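Keeping Household Papers: Guidance on Patents, Trademarks and Designs for Home Inventors

Trunirdale Advisory Service — Household Guidance Pages

Many useful products begin at a kitchen counter or a garage workbench. Residents who have made such a thing often ask this office how their papers should be kept before they speak to a patent attorney. The following tips concern the keeping of records at home. They do not replace legal advice, and the rules differ from one country to another.

Start a bound notebook

Use a notebook with sewn or glued pages. Loose sheets and spiral pads allow pages to be added or removed, and a reader will give them less weight. Number every page by hand before the first entry is made. Write in permanent ink, and date each entry on the day the work is done. An error should be crossed out with a single line so that the original words can still be read. Do not use correction fluid.

Blank space at the foot of a page should be closed with a diagonal line. Drawings and printed photographs may be glued in, provided that the signature runs across both the item and the page.

Ask for a witness

An entry is stronger when a second person has read it and signed it. The witness should understand what is described but should have no share in the invention. A spouse or a business partner is usually a poor choice. A neighbor who works in a related trade is often suitable, but should sign a short confidentiality agreement first.

Say little in public

In many countries, an invention that has been shown or sold before filing can no longer be patented there. The United States allows a grace period of one year for an inventor's own disclosure. Other places allow less, or none. A post on a neighborhood page, a table at a craft fair and a demonstration at a school may all count as disclosure. Members of the household should be told plainly what may be discussed outside the home and what may not.

Store originals flat, dry and dark

Basements and attics are unsuitable for original papers. A closet on an inside wall is better. The archive room at our Pedmont office holds 589 client boxes, and the same simple practices serve well in a private home:

Remove rubber bands, paper clips and sticky notes before storage.
Place drawings in acid-free folders, unfolded where the size allows.
Label the box on the short end, in pencil or permanent marker.
Keep thermal paper receipts in a separate envelope and photocopy them promptly — the print fades, and the copy will outlast the original.

A standard document box should not be overfilled. Ours are limited to 700 sheets, which leaves room for a hand to lift a folder without bending it.

Keep digital copies in 3 places

One copy may remain on the household computer, one on an external drive and one with an online storage service. File names should begin with the year and month, followed by a short title. Open the copies once a year to confirm that they can still be read. Passwords should be recorded on paper and stored apart from the drive.

Keep prototypes and samples

Early models are worth keeping, including those that failed. Tag each with the notebook page on which it is described. Clean and dry the item, wrap it in unprinted tissue and place it in a rigid box. Batteries must be removed and stored separately. Glue, foam and rubber parts can stain whatever they touch, so a sheet of clean card should be placed between pieces.

Note the deadlines

The household calendar is an acceptable place for filing dates, but it should not be the only place. A provisional application in the United States lapses after twelve months. Maintenance fees on a granted patent fall due over a period of years, and a move to a new address is a common reason for a missed notice. Inform the patent office and any attorney of the new address before the move takes place.

Readers may request the Overgaard record sheet, a 78-line index form on which notebooks, boxes and samples can be listed together. The form is available from the front desk in Pedmont and is also issued with the Wulia starter folder. It should be filled in as papers are stored, and a fresh copy printed each January. 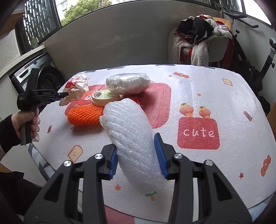
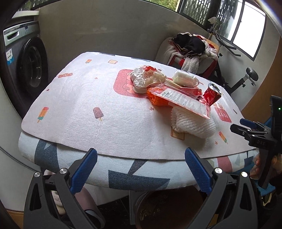
A small room with a padded table; its white mat carries little food prints.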